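Search this blog
Type and hit enter

2025-04-14 | by Dario Bellini

My grandmother never measured flour in her life, and I think that's why it took me until my forties to bake a decent loaf (sorry, Nonna!). I finally bought a scale in June, and now I weigh out 530 grams every time and feel terribly grown up about it.
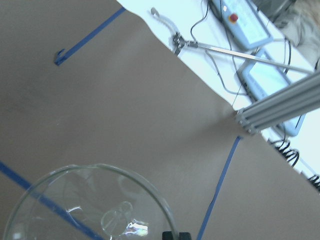
Dario Bellini
Home baker and writer of this blog

The rest is patience, and I have never had much of that. I fold the dough every half hour, wander off, water the tomatoes, come back and poke it. My neighbors over in Greststead swear by an overnight rise in the fridge, and I keep meaning to try it, but then the whole house smells of yeast and I want my bread by supper.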